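Labels Belong on the Part
Aranka Pintér
2022-09-29

Most equipment manuals are written by people who already know which button is which. The result is a document that refers to "the mode key" on page 3 and defines it on the inside back cover. My position is that any control a user must find without help should be identified on the control itself, in words, and that the manual should repeat those words exactly.

The usual objection is cost. Printing a legend on a molded part adds a step, and a legend in English has to be redone for every market. Icons are supposed to solve this. In practice they move the cost to the reader, who has to look up the icon in a table, and the table is in the manual that was translated in June and has not been checked against the hardware revision. 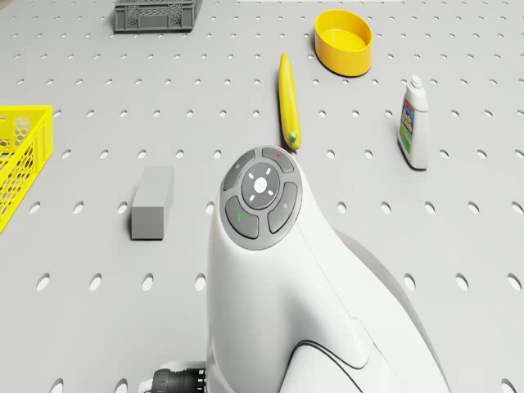
Ring of four curved buttons around a central one.

A circular layout makes the problem worse in text. "Press the upper button" depends on where the reader is standing. On a fixed panel, up is up. On anything that can be mounted sideways or turned, the word has no stable meaning, and the writer needs a name that travels with the part. Letters would do. So would short verbs.

I edited the maintenance guide for the Gavon label printer through two revisions. The first used position words throughout. The second used names stamped into the housing, and the text got shorter because the locating phrases could be deleted. I would make that trade again even if the tooling charge doubled.

Color is a weaker fix. It fails for some readers, it fails in a photocopy, and it drifts between production batches. As a second cue next to a name, it is fine. Used alone, it produces sentences such as "remove the blue cover," written for a machine that has more than one.
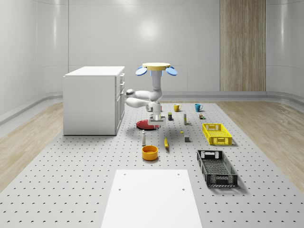 Osvaldo Rizzi, who read a draft of this piece, objected that stamped names freeze the vocabulary too early: once a part says FEED, the manual is stuck with FEED, including after the firmware gives that button a different job.

He is right about the mechanism. I disagree about the remedy. If the function changes, the part number should change with it, and the legend can change at the same time. A product team that finds this too expensive has learned what the firmware change costs, and at present the support desk is paying it.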